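Robotics club: tray and brush

June 16, 2023

Our student project at Pistham is nearly at the end of its second term. The task we picked back in December was kitchen clearing: get a gripper to pick up ordinary things from a table and put them where they belong. We collect our own demonstrations by hand, with two grippers, and Nii Ametepe keeps the log. We now have 2407 entries in it, of which 600 are good enough to train on.

The tray

We began with the gold-coloured metal tray on its own. The inside is shiny and throws back long wavy reflections, and our first model, Kesero, never coped well with that. Darius Roman wanted to swap it for something dull. I said keep it, as most people's kitchens have shiny things in them. Both grippers are used for this one, and the rule is jaws open on the approach.

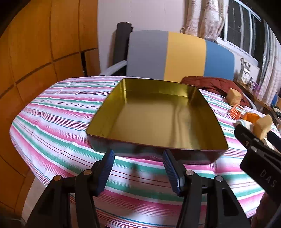 The brush and the sponge

The scrubbing brush is pink and clear plastic with a ring handle underneath. We grip it by the two ends. The white sponge stays flat on the cloth beyond it, so the model has to choose the right item. Nii wants 5 clean runs in a row before we count an arrangement as done, and we have managed 2 so far with this one. The striped cloth stays on for every run.

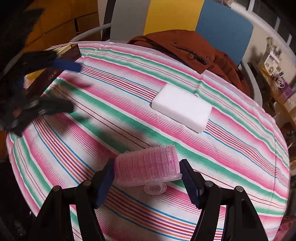
Still to do

Darius is rewriting the part of Dranach that sorts the log. I have to label the brush runs and send them to him. After that we start on cups.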